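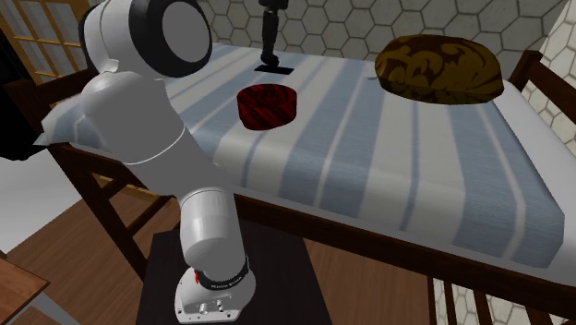

Figure 2. Rendered view of a white robot arm on its base.

3.2 Birth announcements and follower response

We next looked at how readers respond when a television actor announces the birth of a child. Posts were taken from Braseo and Dridel, two entertainment news sites that let readers comment without an account. Tekleab and Wolde had coded the Braseo posts for an earlier study, and we kept their labels. The Dridel posts were coded again from the start, as the older labels mixed births with pregnancy news.

The sample held 4,000 comments, of which 2,000 came from each site. A post was kept if it named the parent and a current or past series. Posts that only reprinted a magazine cover were dropped. Congratulations made up the largest group on both sites. The next largest group was comments on the baby's name, followed by comments that recalled a role the actor had played. Daytime roles came up more often than we had expected, even for actors who had left those shows many years before.

Comments on Dridel were shorter and arrived sooner after the post went up. Braseo readers more often replied to each other, and 5 of its threads drifted into talk about casting. We left these in the sample but coded them separately. Results by type of series are given in Section 4.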